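Nosholm Deep Bin, Gray

Home > Storage > Bins and Totes > Nosholm Deep Bin

Item no. 1751
In stock

A big gray rectangular bin. We have tried to write something more exciting about it and have been asked to stop.

The Nosholm sits on a tabletop, a bench or the floor and holds the things that don't belong anywhere else. The sides slope in toward the bottom, the floor is flat, and there are no compartments. We used to sell a bin with compartments. People put the wrong things in the compartments and then wrote to us about it.

What goes in it

Whatever you were carrying when the phone rang. Bahman Vahidi in our returns room uses his for tape, gloves and one shoe. Parisa Golestani, whose family name is on the building and who could have any container she likes, has had the same one beside her desk for years and says the bottom layer is "mostly historical." Customers tell us they use it for toys, dog leads, craft leftovers and the box of cables that can't be thrown out until somebody dies.

Glasses cases, cloths, spools and pacifiers all go in without a fight. Getting the same one out again is between you and the bin.

Will it scratch?

It will. The gray is the same all the way through, so a scratch shows up as a lighter gray instead of some other color, but it does show. Floors go first, then the back wall, where things get tossed. Rubbed patches don't affect how it works. If you want a bin that looks new after a year, buy one and keep it in the closet.

Cleaning

Warm water, dish soap, soft brush. Go along the seams, where grit likes to settle. No scouring powder, please. No dishwasher either — it won't fit, and we have the emails from people who tried.

Details

Color: gray. There was a plan for sage.
Load: up to 17 lb, spread out
Nests: yes, when empty
Lid: none. See the Dinska range if you need a lid.
Handles: molded lip, front and back
Sold: singly, or as a set of 2
Guarantee: against splitting in normal use. Standing on it is not normal use.

Goes with

Flultex Liner Mat, cut to fit. Cuts down on the rattling and slows the scuffing.
Dinska Lidded Tote, for people who would prefer not to see it.

From customers

"Bought one for the hall. Bought another for what wouldn't fit in the one in the hall." Rukhsana Ansari

"My mother recommended this. It is a bin. It's fine, and it's held up better than the wicker thing." Afshin Ansari

"Four stars because I still can't find my keys, though I accept that they're in there." Fredy Giraldo

Shipping

Orders over $80 ship free. The bins travel nested with a sheet of paper between them, and now and then one picks up a faint mark on the way. We don't count that as damage. A crack we do count, and we'll send a new one without asking you for an essay.

Page updated March 2023, when we corrected the load figure and took out the word "versatile."

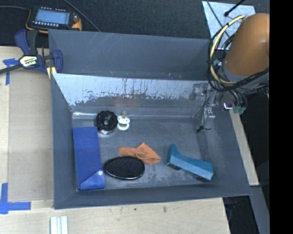

Can I leave the bin outdoors?

A covered porch is fine. Long stretches of direct sun will make the walls brittle, and an open bin in the rain becomes a pond, so bring it in when you're done with it.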